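My first city council meeting, start to finish
Friday, August 9, 2019

I finally went to a Tratville council meeting, all the way through, and I loved it!
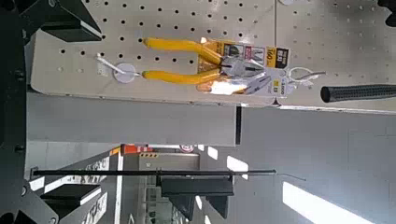

My sister had warned me that I'd be asleep before the zoning items, and that anyone with sense reads the minutes later. Well, I've read minutes for years, and they leave out all the good parts (the sighing, for one).

The big item was ranked choice voting for the council seats. The last race in the Manurung ward had three candidates and was decided by 71 votes, with the winner well short of half, so people had opinions. One woman had brought sample ballots she'd made at home and passed them down the rows, and I ranked my pizza toppings right there in my seat. It took me no time at all! A man behind me thought it would slow the count to a crawl, and the clerk gave him a really thorough answer about machines and recounts that I wish I'd written down.

Then they voted to send it to a public hearing in September, over in the Prorwood branch library, where the room holds 200. I'm already planning to speak. You get three minutes, you sign a card at the door, and you can bring notes. If you live in the Plindach end of town like me, the 258 bus stops right outside.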